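Workshop notebook, April: the Plerkora statement and what we do with it 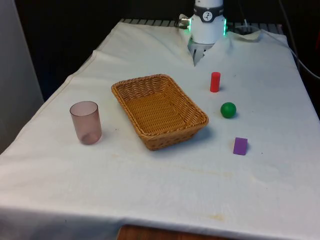

6 min read

Right, writing this down before lunch while I still remember who said what, because the last entry on Plerkora was a page of my arrows and half a coffee ring and Rania couldn't make head or tail of it.

Where we left it: the two governments have been trading statements over the Plerkora crossing since the winter, and we're trying to work out whether the wording has shifted or whether it's just our translations wobbling. Stemitz says the crossing was shut by the other side. Irnamitz says it was never shut, only "regulated", a word I have now come to loathe. The lorries queue either way.

So this morning I sat down with all the ministry texts we've collected, 91 of them now, and started again from the top with Najwa's coding sheet. Her sheet is much better than mine was! I'd been lumping everything angry into one column called "hostile", and of course that meant a grumble about customs stamps was sitting next to a threat to recall the ambassador. She splits it into blame, demand, warning and what she calls throat-clearing (brotherly peoples, shared river, centuries of neighbourliness, all that). Throat-clearing is by far the fattest column. I did the first batch in pencil and then did them again after a cup of tea to see if I agreed with myself. Mostly yes. I kept changing my mind over "we reserve the right", which I had as a warning the first time and throat-clearing the second. Najwa, can you rule on this please? I've put a small r in the margin wherever it comes up.

The thing I really wanted to note is the Irnamitz foreign ministry text that came out overnight. It's the long one, 528 words in the original, and the news agencies all ran with the line about "consequences". Fair enough, it's a juicy line. But read the whole thing and the consequences bit is lifted straight from the statement they put out when the talks at Awwad fell apart, same verbs, same order, even the same slightly odd comma. What's new is further down, where they drop the demand for an apology and ask for "an acknowledgement". I went back through everything from their side and I can't find them asking for anything short of an apology before now. Silvia checked the original for me and says the word is a softer one, the sort you'd use for signing for a parcel. She also says not to get carried away, and that the same ministry used it last year about fishing licences and nothing came of it.

I am getting slightly carried away.

Casimiro's view, for balance, as he'll want it in the book: he thinks the softening is for the lenders and the neighbours to read, and that at home the ministry is as furious as ever. He played us the evening radio bulletin from Irnamitz and yes, there the presenter says apology, plain as you like, with no mention of an acknowledgement anywhere. So either the radio people hadn't got the new line or they'd got it and been told to leave it alone. He's sure it's the second. I'd want to hear a few more bulletins first. Casimiro is going to pull the morning ones as well and we'll put them next to each other.

Had a proper disagreement about the Stemitz side too. My feeling has always been that Stemitz gets an easy ride in our notes because they write in shorter sentences and sound reasonable. Sirkka said as much when she read the February entries, and she was right, I'd marked the Irnamitz texts for tone and the Stemitz ones for content, which is a daft way to compare anything. Take the Stemitz interior minister's remark about "those who live off the crossing". In my first pass I'd put it under blame. Rania pointed out that everybody in the border villages lives off the crossing, that her aunt's family would hear it as being aimed straight at them, and that in any honest sheet it belongs under warning. Moved it. Also moved 2 others that I'd been soft on, both from the same minister, both about permits.

I do think we have to be careful about the villages generally. It's very easy to sit here with a stack of communiqués and write as if this were a quarrel between two press offices, and then you read a letter from someone who has had a load of tomatoes standing in the sun since breakfast. Sirkka has a folder of those letters from the local paper in Awwad and I'd like to get them into the timeline, dated, alongside the ministry texts. Not coded, I wouldn't know how to code them, just sitting there in order so you can see what was going on at the barrier on the day somebody in a capital was clearing his throat.

Problem with the timeline: the Stemitz ministry website puts its own date on things and it isn't always the day they were read out. The press office one about vehicle checks went up looking as though it answered the Irnamitz note, and in fact the radio had it the evening before. If you go by the website, Stemitz is always replying and Irnamitz is always starting it. Go by the radio and it's far more even. I've started a second date column, "first heard", and where we haven't got a recording I'm leaving it blank. Please don't fill the blanks in with the website date, whoever you are (Casimiro).

Bits and pieces:

Translation of the 10 texts from the Awwad talks is finished, Silvia has them, she wants a second reader for the annexes.

The word "aggression" turns up far less than I'd expected and nearly always in speeches to parliament. Worth a separate look at some point.

Rania is ringing her contact at the hauliers' union again after four o'clock. He wouldn't be quoted last time but he did say the night queue had got shorter, and I'd love to know if that's still so.

I said I'd draft the short note on "acknowledgement" for the newsletter. Will keep it to what's in the text and put Casimiro's radio point directly after it, with his name on. Silvia gets to strike out anything that sounds too cheerful.

Still to do before we all meet again: finish coding the Stemitz speeches, chase the missing page of the January note, ask Najwa about the r's.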